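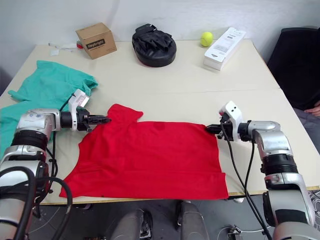 Hi Jayanthi, and thank you for picking this one up again over the weekend. I know the Pondora inbox has been a zoo since the October update, so I'll try to put everything in one place, though you know me by now and it may run on a bit.

The short version is that our spring order still won't go through to Halonen. I upload the size sheet, the little wheel spins, and the import stops at row 148 every single time. Rows before that look lovely. Everything after it comes in with the sizes pushed over one column, so a youth medium turns into a color and the color turns into a price (we very nearly ordered shirts in a shade called "12.50", which gave my wife a good laugh).

What I've tried so far:

- Saved the sheet again as plain CSV — same stop, same row
- Deleted row 148 and typed it back in by hand
- Cleared the browser and signed in from the old laptop at the Flostden shop
- Split the order in two, with 300 rows in the first file. It still stopped at 148
- Turned off "match my last order" like you suggested. No change that I can see

The help page says the limit is 1000 rows and we're well under that, so I don't believe size is the trouble.

I've attached the original sheet, untouched, plus the error report. The code on it is 87, which I couldn't find in the list.

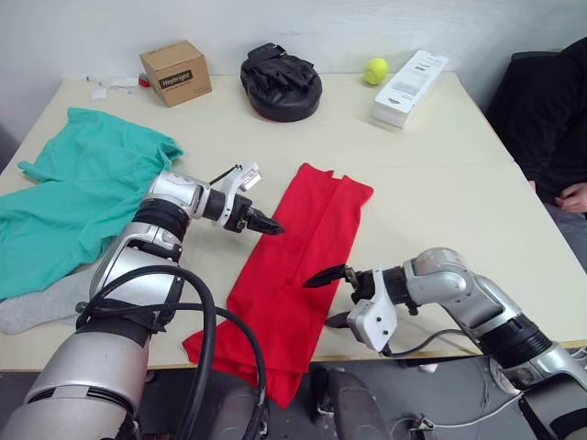
**Category: Orders > Import > Column mapping**

**Reply from Jayanthi Gounder, Sun 14 November**

Hi Ifor, thanks so much for such a thorough write-up, it saved me a good deal of back and forth! I opened your sheet and I think we've got it. The customer name on row 147 is "Dromalska, Youth League" and there's a stray quotation mark after the comma. Our importer reads that as an unfinished cell, gives up on the next row, and then guesses at the rest — rather badly, I'm sorry to say.

Could you take that quotation mark out, save, and upload the whole sheet once more? Please leave "match my last order" off for now. I'm also asking for code 87 to be added to the help list.

**Reply from Ifor Jenkins**

Well, that did it! All the rows are in and the sizes are back where they belong. I must have looked at that line a dozen times and only ever checked the one under it. Please keep the ticket open until Halonen confirms the order on their end, and I'll write again once I hear from them.

**Status:** Waiting on customer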